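Home News Trade Workshop Archive Contact

19 September 2021
By Rochelle Montoya

Sorting small fittings before the wash

Gwendolyn Hutchins has run the parts bench at Drumora for 14 years. The firm reconditions small metal fittings for pump makers and sends most of them back out in the same week. Her part of the work sits between goods-in and the wash, and it is where most of the paperwork is either made right or made wrong.

"People think of it as a table where things get put down," she says. "It's a checking station. If a part leaves here with the wrong batch, the wash won't notice and neither will the dryer. You find out when the customer does."

Batches arrive from the Paewai depot in sealed bags. Each bag carries a job number, a drawing number and an issue letter. The bag is opened over the bench, the parts are compared with the drawing, and each goes into a divided bin, one part to a compartment. The rule on single parts was brought in after a run of rejected work in February, when job 461 came back with marks on the sealing faces.

"They had been tipped into a tub together. Metal on metal, rim against rim. You could see the nicks under a glass. We had the bins on the shelf already, we just weren't using them for that job."

Hutchins does not insist on a full bin. A short batch is left short, and spare compartments stay empty until the next job. Filling up with parts from another bag is the one thing she will stop work over.

The choice of covering took longer to settle. The bench was bare at first, then had rubber matting, which held grit in its ribs. Bevan Quinlan, who looks after consumables, suggested plastic sheeting that could be wiped down between jobs and replaced when it became scratched. Hutchins was doubtful about the glare.

"It shines, and under some lamps you get a bright patch exactly where you want to look. We moved the lamps. The pale blue is good for small bright parts, though. A dropped washer shows up on it. On grey matting you were feeling for it with your fingers."

The sheeting is not pulled tight at the back. She prefers to let it ride up a little against the panel, so that anything rolling away from the operator stays on the bench.

Bin and tray are kept side by side, the bin to the left. The tray is perforated in its base and walls so that it can go through the wash with its load, and it is set almost against the rim of the bin to keep the move between the two short.
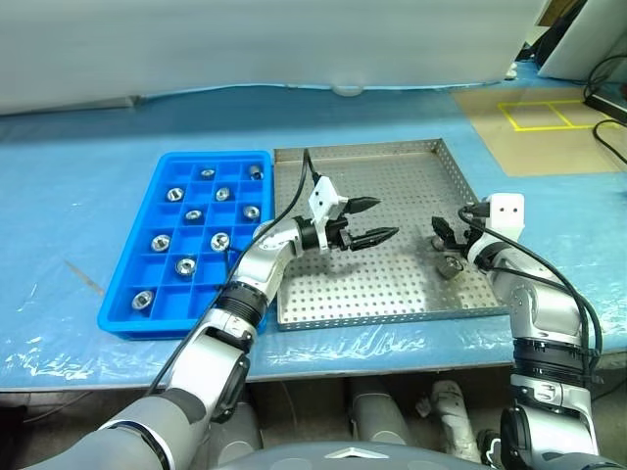

From bin to tray

Parts are moved singly. They go into the tray with the open end facing down wherever the shape allows, so that the wash water can drain through the holes. Shallow rings are laid flat. Longer pieces are put against a wall of the tray, where they are less likely to roll.

"Two things matter," Hutchins says. "The part mustn't be smaller than the hole, and it mustn't sit there holding water. The first one sounds obvious. We still lost a set of spacers through the base before we put a size limit on the card."

The card now gives a limit for each pattern of tray. Anything below it goes in a mesh basket with a lid.

Glenys Merrick, who runs the wash, had asked for the trays to be loaded more heavily. A trial load of 202 parts came out with water marks where pieces had been touching, and the request was dropped. Hutchins would like a second size of bin with deeper compartments, as the taller fittings tend to lean over in the present one. A quotation from Raltia is with the purchasing office.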